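Stelley Kitchen Help
Posted in September by jaunzems_kitchen

Sushi rice goes hard in the fridge

I make sushi rice the night before for school lunches and by morning it's dry and crumbly. I use 300 g of short-grain rice, rinsed, cooked in a Pilico rice cooker, then seasoned while hot. It goes in the fridge in a sealed container. Is there a way to keep it soft overnight?

Lesis
Cold is what does it. Cooked rice firms up in the fridge whatever container you use. I cook mine in the morning instead. Put the rinsed rice and water on when you get up, and mix 90 mL of rice vinegar with sugar and salt while it cooks. That's plenty for your quantity, so taste as you go.

pilico_owner
just microwave it

harbour_cook
Microwaving works if you do it in short bursts with a damp paper towel over the top, but the flavour of the vinegar fades a bit. 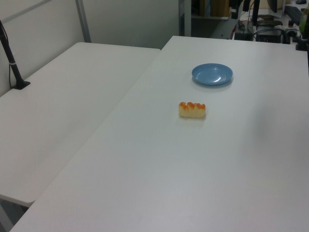 If you have to make it ahead, freeze it flat in small portions while it's fresh. Frozen rice comes back softer than refrigerated. Reheat until steaming, let it cool a little, then shape it. I'd leave raw fish out of a lunch box and use cucumber or cooked egg, with an ice pack.

Contact us | © Stelley Kitchen Help | Back to top
This site uses cookies. Accept | Manage settings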